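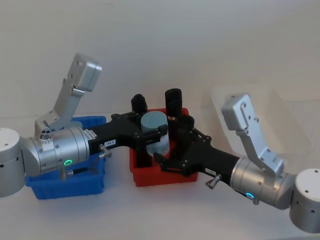
Red and blue plastic bins on a white tabletop, with two robot arms.

Colour-coded storage is the practice of assigning container colours to classes of goods so that stock can be sorted and returned without reading a label. It is used in workshops, hospital stores and parcel depots.

Most schemes use 2 or 4 colours. The Gikdale scheme, set out by Manouchehr Zarei, reserves red for rejected or quarantined parts and blue for parts cleared for issue. Bins in this scheme are rated by the load they carry when stacked.
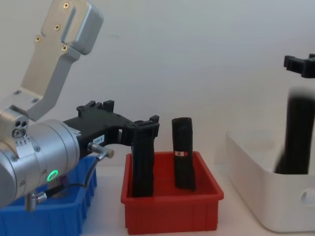

Pigment is added to the polymer before moulding, so scratches do not remove the colour. Strong sunlight causes fading, and red grades are usually affected sooner than blue. The Driltema depot, which holds 320 bins, checks them against a printed colour card each October. Faded bins are withdrawn and reground.

See also: Stock control; Shelf labelling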